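# Sorting Out a Desk Pen Cup

Most pen cups hold too much. Clearing one takes about as long as a cup of coffee, and you need only scrap paper, a damp cloth and a trash can.

1. Tip everything out onto a sheet of newspaper. Mesh cups collect pencil shavings and staples at the bottom, so tap the base a few times.
2. Scribble with each pen for 3 seconds. If it skips, warm the tip between your fingers and try once more. If it still skips, throw it out.
3. Put markers and highlighters in a drawer, lying flat. Stored upright, they dry out at one end.
4. Wash a metal mesh cup in warm soapy water. Use an old toothbrush on the holes, then dry it well or the rim may rust.
5. Put back only the pens you reach for every day. Leave enough room to take one out without dragging up the rest.

Set the cup on the side of your writing hand, back from the edge of the table. On a polished top, stick a felt pad under the base to prevent scratches.
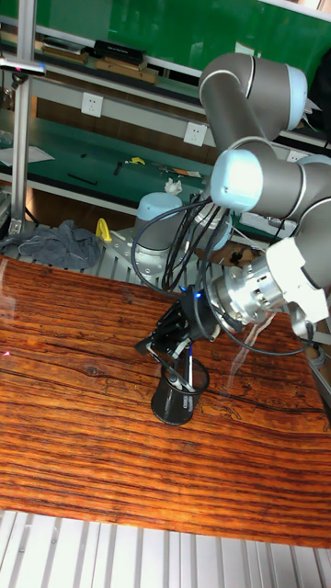

*A black mesh cup with two pens in it, tops above the rim.*

Spare pens can stay in their box. Yesenia Zavala wrote in to say she keeps 16 in hers and refills the cup every June.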